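Robots meet the public at Bromach open day

Bromach opened its automation workshop to the public in June 2018, and 50 people gave up a perfectly good morning to watch machines pick things up.

The firm, which has spent 12 years making packing equipment for growers, now has a team working on robot arms. Visitors were handed a name tag and a biscuit at the door, then asked to keep their elbows to themselves.

Montri Chuensuk, who leads the team, gave a short talk on why grasping is harder than it looks. It ran for 28 minutes. He fielded questions on wages, electricity and whether the arm could be taught to shell prawns. (Not yet - but he wrote it down.)

The crowd favourite was a session on lifting objects out of bowls, where curved walls leave a gripper with little room for its fingers. Several visitors offered the arm advice, at volume. It took none of it.

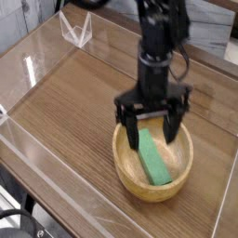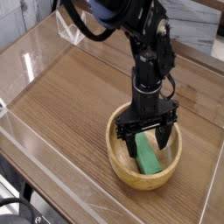

Open gripper, green block, wooden bowl.

Kittipong Chaimongkol, who looks after the workshop's software, said the public tended to expect either a butler or a menace. "Then they see it hover over a bowl and they start barracking for it," he said. "One bloke wanted to know if it had a name. It has a serial number."

The neighbouring firm Wuisan lent the chairs and would like 2 of them back. Bromach plans another open day next April, with a longer morning tea and a shorter talk. Bookings will be taken at the front counter.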